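Newsletter > Lab Notes > Hardware

Two grippers, one bag of foam letters

March
By Kalkidan Kumsa

The gripper comparison on the second bench is finished, and we now have enough numbers to decide what goes on the arms for the spring work.

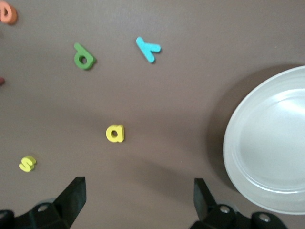
We tested two sets of fingers. The first is the rigid pair we have used since the arm arrived, and the second is a softer pair from Coltorau with a ribbed pad on the inside face. Both fit the same mount, so the swap takes one person and a screwdriver. Each set got 300 picks. The task was the same throughout: pick up a foam alphabet letter from the table, carry it to the plate and let go.

Foam letters were Nuria Abera's suggestion. They are light, they squash when held, and no two shapes offer the same grip. An "s" can be taken across the middle from nearly any side. A "k" is harder, as the arms bend away when a finger pushes on them and the letter turns before the grip closes. Letters with a bowl, like "a" and "d", were the easiest for both sets.

The rigid fingers did better than most of us expected. They get under the edge of a letter cleanly and they let go when told to. Their trouble is force. At the default setting they pinch the foam hard enough to leave a dent, and after a long session the dented letters start to slip. Abenezer Shiferaw lowered the closing force on the controller by 4 steps and that took care of most of it.

The soft fingers held on better during the move but were worse at the release. Foam sticks to the pads, and several letters came down on the rim of the plate or next to it. They are also wider, so they bump the neighbors when letters lie close together. We tried wiping the pads with alcohol between runs – it helped for a short while.

The wrist camera stayed in the same position for both sets. Eyerusalem Workneh asked whether we should raise it, as the fingers take up a good part of the bottom of the view and hide the letter in the last moment before contact. We left it alone so the two sets could be compared fairly. A taller bracket is being printed and will be tried next.

For now the rigid fingers stay on, with the lower force setting saved as the default. If you use the bench, please don't load the old profile. The soft pair is in drawer 7 for anyone who wants it for heavier or smoother objects, where the pads may do better. Run logs are in the shared folder under job 3453, and Ebise Mamo can give you access.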